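Snack trays for the guest rooms, round two

Quick one this month as the van goes back out to Lurthorpe at 4. Thanks to everyone who wrote in after the last issue about the welcome trays. More mail than the boiler piece got, which says something.

So, for those who asked how we do it. One tray per room, set out on the bed, filled before the guests get their keys. Flat bottom, raised sides, a handle slot at each end so you can get it up the stairs in one go. Snacks only. We tried mugs at Baert House and there was tea on the blanket by the second night.

Make the bed first. Properly, corners and all. Then the tray, then fill it.

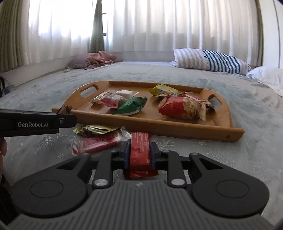

Big bags go in at the back or they hide everything else. Small bars and packets in front, labels up, mixed colors. Don't stack. If a bar won't lie flat, lean it on the side. Leave a bit of space at one end, people like to put their keys there.

Budget is still 67 a month for all the rooms, and yes that has to cover the Destcombe cottage too. Hooman Soltani does the buying, so if your guests keep leaving the same thing behind, tell him and not me. So far it's the coconut ones. Nobody has ever left chocolate.

Nuts: please keep a note in the room folder. Dzintra Kazlauskienė has typed up a card you can copy, it's in the office in the top drawer, under the stapels. If a guest has told us about an allergy, empty the tray and start over with a fresh lot. Don't just pick the nut ones out.
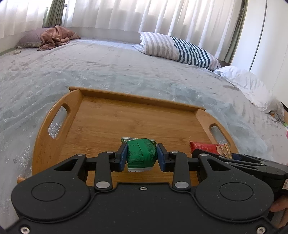 Green packet and a red one with nuts on the wrapper, with the bamboo tray on the bed.

Blankets and pillows can wait until the tray is off the bed again, otherwise you get crumbs in the fringe. Ask me how I know.

Spare trays are at Wandis, shelf by the back door. Sign them out please!! Two went missing in July and I'd realy like them back.

Next issue: towels.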